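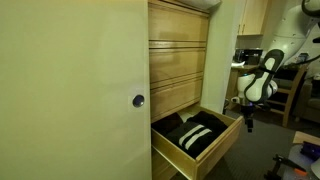
Home | News | Housing | Transit | Contact

Search this site Enter keyword Go

June — Staff report

Daltemmont will replace water meters at 601 addresses, beginning Monday in the Worell district. The new units report readings every 40 minutes by radio.

The first phase covers 174 apartments. Supply will be shut off at each address during the exchange, and residents should run a cold tap afterward until the water clears.

Contractor Rulum will leave a notice with the assigned time slot. Missed appointments can be rebooked once without charge — a second missed visit adds a fee to the next bill.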